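About Stovdale Island Ferry and Tours

Stovdale Island Ferry and Tours runs the passenger boat between Pattinasarany Landing and Stovdale Island, along with guided walks, school trips and the overnight campsite permits on the island itself. We are a small company. Most of the people you meet on the dock also work on the boat, answer the phone or lead walks at some point in the season.

How we started

The company began with one boat and a mail contract. Summer visitors used to ask for a ride out with the mail, and after a few years there were more visitors than mailbags. The mail contract ended, the visitors kept coming, and a regular timetable was printed for the first time that July. The original boat is no longer in service. Her wheel hangs in the ticket office.

Today we operate two vessels. The Lastar is the larger one and carries up to 236 passengers on the main run. The Vitovari is used for early departures, winter charters and days when the wind makes the south dock hard to approach. Both have indoor seating, a restroom and open deck space. The Lastar has racks for bicycles on the lower deck. The Vitovari does not, and bicycles on that boat are taken only if the crew has room at the stern.

The island

Stovdale Island is just under seven miles around by the perimeter road. It has been a cattle ranch, a lime works, a quarantine station and, for a short time, a signal post. The lime kilns are still standing on the north side. The quarantine station is a row of low buildings above the cove, two of which are open to the public. The ranch house burned down long before we came along, but the orchard behind it still bears fruit in most years.

The high point is 300 feet above the water. It is a steady climb from the dock and there is no shade on the last part. People who would like an easier walk usually take the road to the kilns and come back the same way.

There are no stores on the island and no private cars. Drinking water is available at the dock and at the campsite. Everything else has to come over with you, and all trash goes back on the boat.

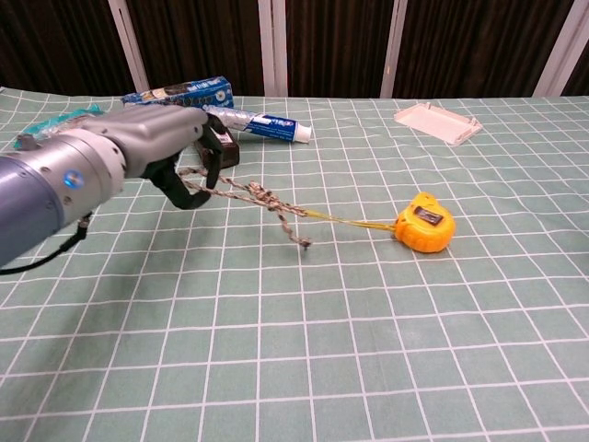

Can I visit the island in the winter?
The regular ferry stops at the end of October, and from then until spring we run on a charter basis only, with bookings taken by phone.

Winter charters are mostly birding clubs, school groups and people working on the buildings. If your own group is too small to charter the boat, ask the office whether another party is going over that day. Sharing a boat is fine with us as long as both groups agree to the return time.

Who we are

Lesego Gumede is the general manager. She started as a deckhand on the Lastar, earned her captain's license and spent several seasons running the boat before moving to the office. She still takes the wheel when someone is out sick. The guides report to her, and she wrote most of the walking notes we hand out at the dock.

Our captains are licensed and our deck crew is trained in first aid and rescue. Guides spend their first spring walking with an experienced guide before they take out a group alone.

School trips

Last season 3,827 students came over with us. A school visit includes the crossing both ways, a guided walk and time at the quarantine station. We ask for one adult for every ten students. Lunch can be eaten at the covered tables by the dock, or at the cove if the weather is good. Teachers who would like to see the island before bringing a class can ride free on any scheduled departure — call first so we can put your name on the list.

Fares and timetables

Fares are round trip, and your ticket is good for any return boat on the same day. Please note the last departure when you land. Campers should show their permit when boarding and tell the crew which day they plan to come back.

The timetable for this season was last updated May 3, 2024. Changes due to weather are posted at the ticket window and on the recorded phone line by 7 a.m.

Where to find us

The ticket office is at the foot of the pier at Pattinasarany Landing, next to the bait shop. Parking is in the gravel lot across the road. The office opens one hour before the first boat and closes when the last one is tied up.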